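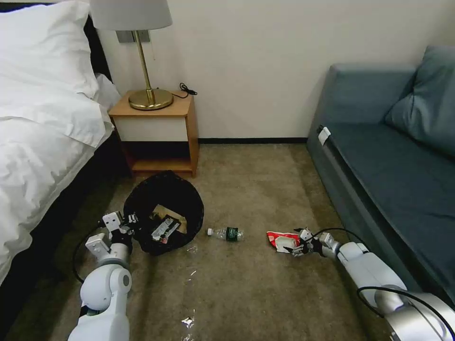 Acta de la reunión del club de lectura Vudano, 5/14/19. La escribo yo, Ariel Ambrosio, porque me tocaba por turno y porque la última vez Kirsty me prestó su libreta y ya no hubo escapatoria. Estuvimos Kirsty Donnelly, Danjuma Tamuno, Arlindo Brito, Benoît Marchal (que llegó con la tarta a medio cortar) y una servidora. Empezamos hablando de dónde lee cada uno, que no estaba en el orden del día pero nos llevó un buen rato. Danjuma lee en el autobús, Arlindo en la cocina, de pie, y yo necesito lo de siempre: almohada blanca bien gorda, una mesilla de madera y una lámpara como esa, de pantalla blanca y pie fino de latón, que tengo comprobado que con luz de techo no paso de la página dos. Benoît opina que quien lee en la cama no lee, se duerme. Consta en acta su opinión y consta que me parece fatal.

Primer punto: aprobación del acta de abril. Se aprueba con una corrección de Arlindo, que no dijo que la novela fuese «un ladrillo» sino «un ladrillo bien escrito». Corregido queda.

Segundo punto: el libro del mes, «Los inviernos de Darwish». ¡Qué división, madre mía! A Kirsty le encantó de principio a fin y se traía 43 pasajes señalados con papelitos de colores. Quiso leerlos todos. La dejamos leer 8, y el último, el de la carta que la hermana guarda en el costurero, nos dejó callados un momento. Danjuma dice que los capítulos del puerto le sobran, que el autor se enamoró de los barcos y se olvidó de la familia. Yo le di la razón a medias: sobran los nombres de las velas, pero la escena del práctico borracho no me la toca nadie. 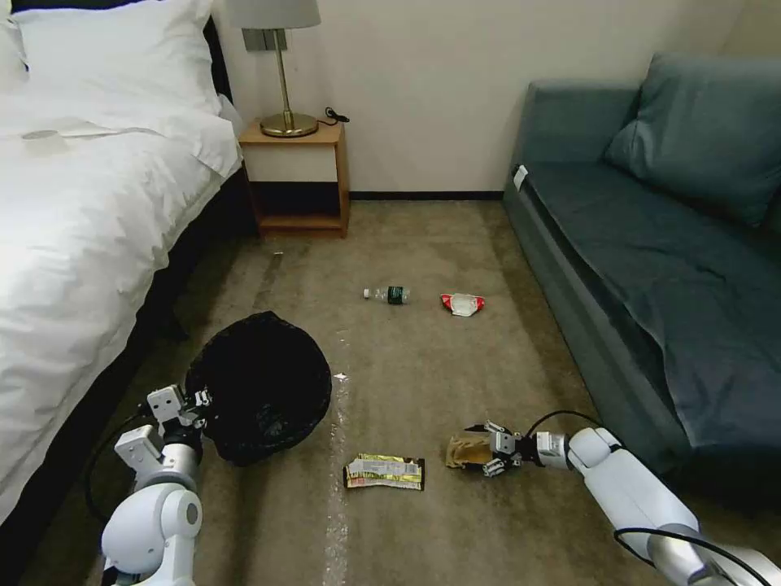 Arlindo defendió el final. Según él, que la madre no conteste a la pregunta es lo mejor del libro, y si llega a contestar lo habría tirado por la ventana. Benoît quería saber qué pasa con el perro, que desaparece en el capítulo del deshielo y no vuelve a salir. Repasamos entre todos y es verdad, no vuelve. Kirsty cree que es a propósito y yo creo que fue un despiste, y ahí seguimos las dos. Nota media: no hubo manera. Lo dejamos en «recomendable con café».

Tercer punto: dinero. En la caja hay 1.883 pesos después de pagar la merienda. La librería Sirnow nos ofrece los ejemplares del próximo mes a 90 pesos cada uno si los pedimos juntos, y nos pareció muy bien. Danjuma pasa el pedido y recoge él mismo el paquete, que le queda de camino. Quien prefiera buscarlo en la biblioteca, que avise antes de que haga el encargo — luego no vale venir con caras largas.

Cuarto punto: próxima lectura. Había tres propuestas. Benoît traía un ensayo sobre la sal, Kirsty una segunda parte de Darwish (abucheos cariñosos) y Arlindo «La casa de Sketotau», cuentos de fantasmas de un pueblo minero. Ganaron los fantasmas por cuatro votos a uno. El uno es Benoît, que pidió que se apuntara que la sal le parece un tema apasionante y que volverá a presentarla.

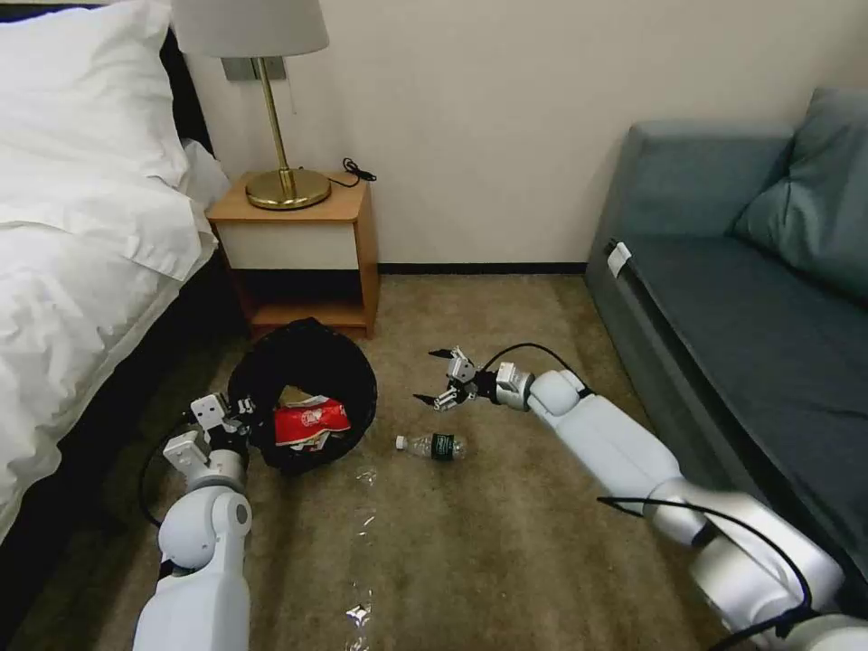

Acordamos leer hasta el cuento del pozo, incluido, y dejar el resto para la reunión siguiente. Yo propuse que cada cual trajera una historia de miedo de su familia, verdadera o casi, y a todos les gustó menos a Danjuma, que dice que en su casa solo hay historias de goteras. Le dijimos que también sirven.

Ruegos y preguntas. Kirsty ruega que se apaguen los teléfonos. Arlindo pregunta si puede traer a su cuñada, que lee muchísimo y habla poco; puede, claro. Benoît se queda con el molde de la tarta, y la receta la manda él por correo (lleva ralladura de naranja, por si alguien no la adivinó).

La siguiente, en casa de Arlindo a la hora acostumbrada. El acta le toca a Danjuma.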